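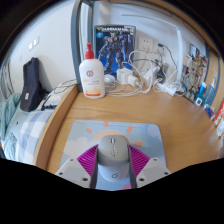
The robot was called Harju, after the lake where its maker had supposedly gone fishing the summer he wrote it, and it cost my father two months of his pension. He ran it on the computer in the back bedroom in Forkville, with the blinds half down, and it bought and sold euros and yen while he slept, or while he was supposed to be sleeping.

I should say that my father had been a careful man all his life. He kept the receipt for every pair of shoes he ever owned. But my mother had been gone a year by then, and the nights were long, and I think he liked having something in the house that stayed up with him. He would call me in the mornings before work, and where another man might have told me about the weather or his knees, he told me how Harju had done.

"He was very patient last night," he would say. "He waited and waited on the yen, and then he took a little bit and got out." It was always he, and always with a kind of pride, the way he used to talk about my brother's pitching.

He had put 2,565 dollars in the account at Wesico, and he swore to me, on the good Bible, that he would never put in a penny more. For a while it grew. He bought a new kettle out of it, and a bag of grass seed, and he mailed me a check for 5 dollars with "your share" written in the corner, which I never cashed and still have in the drawer with my passport.

Then came a bad week in April. A bank somewhere said something about rates, and the yen went the wrong way and kept going, and Harju, who had been told to be patient, was patient. By the time my father got up for his glass of water there was 943 dollars left. He sat down in his robe and watched the numbers, and he didn't call me until noon, so I already knew.

I drove over with soup. I had a speech ready — I had practiced it all the way down the county road, with my hand going up and down on the wheel — and when I got there he was at the desk with his glasses on, closing the last trade himself, very slowly, reading each word on the screen out loud before he clicked.

"I don't blame him," he said. "He did just what I set him to do."

So I never gave the speech. We ate the soup out of the blue bowls, and he asked whether I thought there was still time to put down the grass seed, and I said I thought there was. Afterward he went back in to turn off the machine. He stood there a good long minute in the doorway, with his hand on the light switch, and then he said good night to it, quietly, as though I might not hear, and came out to help me with the dishes.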